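FOOD PREPARATION BASICS
Handout 6: Cold sandwich assembly
Instructor: Isauro Ayala
Lab assistant: Béla Szalai
Revised 2024-04-17

Bring this handout to the lab with you. The reading is the chapter on cold service in the Prelutetti workbook, up to the section on wraps. Handout 5 (knife work) is assumed.

1. What this unit covers

A sandwich is usually the first plated item a new kitchen worker is asked to make alone. The work is simple, but it has to come out the same each time. In this unit you will set up a small station, work from trays to a plate, and clear the station for the next person. Hot sandwiches and pressed sandwiches are in Handout 7.

The practice build is bacon and lettuce on white bread. Cheese may be added if your group has it on the supply list. Students who do not eat pork can sign up for the egg or tomato build with Béla before the lab.

2. Terms

Base: the bottom slice of bread.
Barrier: anything placed between the bread and a moist filling. Butter, mayonnaise and dry lettuce are all used as barriers.
Filling: the main item or items, here the bacon.
Closing slice: the top slice of bread.
Landing space: the open part of the table between the trays and you. Keep it clear.
Station: the trays, the plate and the landing space together.

3. Ingredients

Bread. Use sliced white sandwich bread, crust on. Match the two slices before you start. Slices taken from next to each other in the loaf fit best. Keep the bag closed while you work, as cut bread dries out quickly on an open table.

Lettuce. Leaf lettuce is easier to handle than iceberg for this build. Wash it, spin it and pat it dry on both sides. A wet leaf makes the base soggy. If the rib is thick, press it flat with the heel of your hand or trim it at the bottom. Lay the leaf so that most of it is on the bread. A ruffled edge showing past the crust is fine.

Bacon. Cook it ahead and drain it on paper. Let it cool before it goes into a tray. Bacon for a cold sandwich should be cooked through but still bend a little. Very crisp strips break when the sandwich is cut. Lay strips flat and side by side. Strips that have curled during cooking can be straightened while they are warm.

Cheese. Slice it thin and put it next to the bacon. Thick pieces make the closing slice slide.

4. Setting up the station

Wipe the table with sanitizer and let it air dry. Set the plate directly in front of you. Trays go beside or just behind the plate, close enough that you do not carry food across someone else's work. One tray on each side also works if two people share a plate.

Clear trays are used in this lab so that the instructor can check contents without lifting anything. The Sovex trays on the lower shelf are for dry goods only. Return them to the shelf if you pick one up by mistake.

Cold fillings stay in the refrigerator until the station is ready. Hands are washed again after handling bacon and before touching bread.

5. Order of work

Place the base on the plate.
Spread the barrier if one is used, out to the crust.
Add the lettuce.
Lay the bacon on the lettuce.
Add cheese, if used.
Place the closing slice and line up the crusts.
Press lightly with a flat hand.

The lettuce goes under the bacon in our version. Macario Trujillo teaches it the other way in the evening section, with lettuce on top. Either order is accepted on the practical as long as you write down which one you used.

6. Station photos 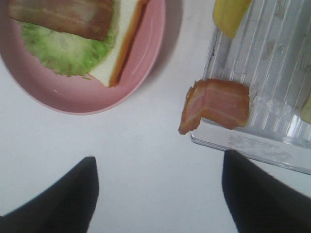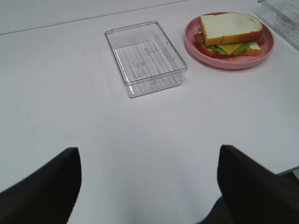
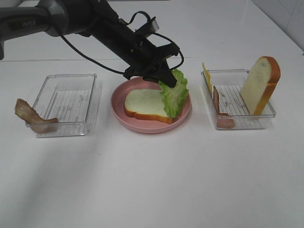

White table, pink plate, clear ribbed tray.

7. Clearing the station

Throw out any food that has touched the table. Scrape the trays before washing them. The ridges in a ribbed tray hold grease, so use the soft brush and hot water with detergent, working along the ridges. Rinse, sanitizer, air dry. Do not stack trays while they are wet.

Plates go in the rack by the door. Wipe the table last, including the seam.

8. Lab record

Each group turns in one sheet with:

Names of group members
Build used, with the order of layers
Time the fillings came out of the refrigerator
Time the sandwich was finished
Food thrown out, and why
One thing to change next time

Sheets go in the tray marked Ayala in Room 227. Late sheets lose half credit.

9. Questions to prepare

Why is the lettuce dried on both sides?
What could you use as a barrier for someone who eats no dairy and no egg?
Your closing slice is larger than the base. What do you do?
How would you set up one station for both a bacon build and an egg build?

Students who missed the March makeup lab should see Cirilo Jaramillo in Room 262.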